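Premow es un robot de sutura de banco construido en el taller compartido Kanell, a partir de un brazo que la firma Robles dio de baja. Nació como afición de fin de semana y acabó ocupando — con el beneplácito de todos — la mejor mesa del local.
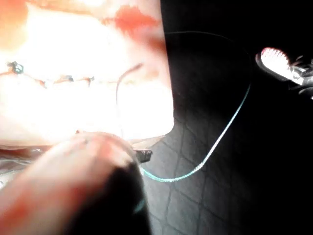

Taller Kanell, mayo de 2018

En las prácticas, el instrumento trabaja con hilo verde azulado sobre una almohadilla de tejido, y los puntos anudados se suceden a lo largo de la incisión. El programa de control, llamado Sistine, ocupa 900 líneas y reparte la tarea entre 2 procesadores modestos, que bastan y sobran si se le tiene un poquito de cariño.
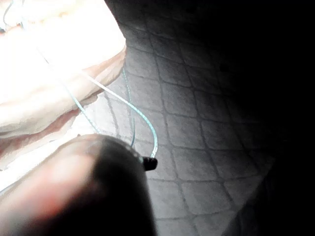

El hilo azul claro, en bucle junto a la punta de la pinza.

La tensión del hilo fue siempre el capítulo más laborioso, y sus autores le dedicaron 500 ensayos antes de darse por contentos con el resorte, que se cambió en junio.

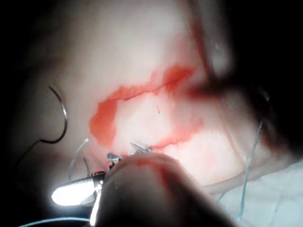

Aguja curva y nudos junto a una mancha roja.

Los planos se guardan en el propio taller y pueden consultarse allí.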